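Pills, Parents and the Sunday Sort

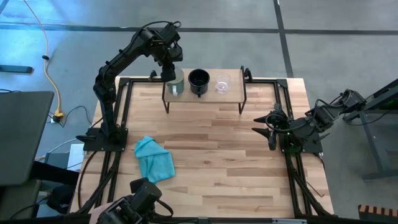
Darren Oakley wrote in after our last item to say that his mother already owns a weekly pill box, thank you, and keeps buttons in it. She takes her tablets straight from the bottles, in an order known only to her, and considers the matter closed.

We sympathize with both parties. An older person who has run a household for decades doesn't enjoy being handed a plastic tray with the days of the week on it, as if Tuesday might have slipped her mind. Still, a lot of trouble starts with a dose taken twice, or with two bottles that look alike before breakfast.

A few things have worked for readers. Ask the pharmacy to line up the refills so they all come due on the same day. Ask for large print on the labels, and for caps that a person with arthritis can open without a pair of pliers. (Keep those well out of reach when the grandchildren visit.) Write down everything your relative takes, including the vitamins, the sleep aid and whatever the neighbor swears by, and bring the list to every appointment. Doctors love a list. They'll still ask you to fill out the form.

If the box itself is the sticking point, change who fills it. Cheuk-hei Shih sits down with his father on Sunday evenings and they sort the week together over tea — his father does the sorting, Cheuk-hei does the worrying. It takes ten minutes, followed by an hour on the state of the roads.

Never crush or split a tablet without asking the pharmacist first. And if a dose gets missed, check the leaflet or call before doubling up.

Readers have also asked about locking dispensers that beep. We'll get to those in October, along with Darren's mother, who has promised us a full account of the buttons.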